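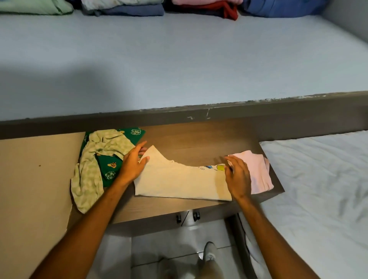

*Folding a cream T-shirt, with a Chip 'n Dale print to one side.*

## The Second Life of the School Uniform Cupboard

The cost of clothing a growing child has seldom been treated as a matter for public institutions. Schools set the rules on dress, families met the bill, and whatever was outgrown went to a younger cousin or into the loft. In Jundville, that arrangement has been under review for three years, and the results are now drawing interest from neighbouring districts.

The Jundville Clothing Exchange began in a single cupboard at Moriarty Primary School, where Colleen Bouchard was then deputy head. Lost property had filled two shelves by the end of each term, and most of it was in good condition. Unclaimed jumpers were washed, sorted by size and offered to any family who wished to take them. No form was required and no questions were asked about income.

"We had assumed that demand would come from a small number of households," Ms Bouchard recalls. "In the first January, families from every class in the school used it. The shelves were bare before half-term."

The exchange now serves 14 schools and has premises of its own in the former ticket office on Cevar Street. Its stock is no longer limited to uniform. Coats, shoes, sports kit and ordinary weekend clothes are accepted, provided that they are clean and that fastenings work. Each family may take up to six items on a visit. There is no requirement to bring anything in return, although a large share of visitors do.

### Questions of quality

The service has not been without its critics. Gaetano Grasso, who represents independent clothing retailers on the district trade forum, has argued that free provision on this scale places pressure on small shops that already struggle in the months between September and Christmas. He has asked that the exchange confine itself to uniform, and that new garments donated by manufacturers be refused.

The exchange has accepted the second of these requests. On the first it has declined to move. Hanne Ahonen, its manager, takes the view that a child's need for a warm coat does not end when the school day does. She also notes that many families buy new for the eldest child and rely on the exchange for those who follow.

A more difficult matter has been the standard of what is offered. Garments sold cheaply tend to lose their shape early, and prints crack or fade well before a child has outgrown the shirt beneath. Items which cannot be passed on are sent for fibre recovery at the Nandia works, where they are shredded for use as padding. Mrs Ahonen would prefer to send less. A mending table was introduced last spring, open on weekday mornings, and it has reduced the amount discarded. Knees, cuffs and zips account for most of the work.

### The view from the classroom

Aino Vainio has studied the relationship between dress and school attendance for much of her career, and spent part of last year observing the Jundville schools. Her findings, she cautions, are modest. Teachers reported fewer disputes over missing kit, and fewer pupils sitting out of sports lessons. Whether attendance itself has changed cannot yet be said with confidence.

She was more struck by the attitude of the children. Pupils in the older years spoke of second-hand clothes without embarrassment, and several could name the previous owner of a blazer with some pride. In schools where such provision is reserved for those judged to be in need, she has found the opposite.

That distinction has practical consequences for any district considering a similar scheme. Means testing reduces the number of users, and with it the number of donors, so that stock grows thin and the remaining families become more visible to their neighbours.

### Next steps

Funding for the Cevar Street premises is secured until the end of the coming school year. The district has asked the exchange to present a plan for the period beyond that, and Jucélia Leite, who chairs the education panel, has indicated that a permanent grant will be considered alongside proposals for extended opening hours. Evening access is the change most often requested by parents who work shifts.

In the meantime, the exchange is seeking winter boots in the larger children's sizes, which remain in short supply. Donations may be left at any participating school office or brought to Cevar Street during opening hours. Boots should be tied together in pairs and marked with the size.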